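Home | About Us | Open Days | Jobs | Contact

About Jollislow

Jollislow tests robot arms for small factories that can't afford to buy the wrong one. Parveen Bhuiyan started the company after sitting through 13 sales demos and believing two of them.

We're hard to impress, and we hope our visitors are too. At our June open day we ran the Batard picking routine 12 times in front of anyone who cared to watch, and we posted the misses on the wall next to the hits. A demo that only runs once tells you very little.
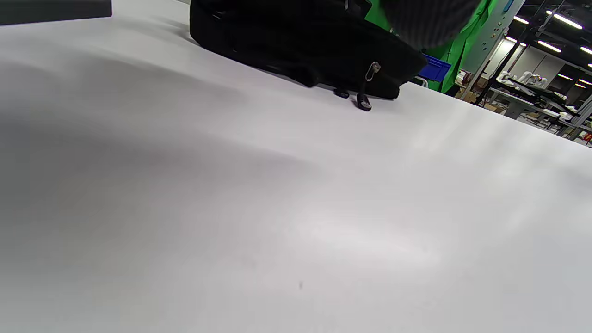
Bag with zipper pulls on the white table, robot arms on the far bench.

Soft things with straps and zippers are where most claims fall apart, so bring your own. Tindik sent us a polished video last year. We asked for a live run and are still waiting.

Open days are free. Ask about failure rates, and don't accept "it depends" from us either.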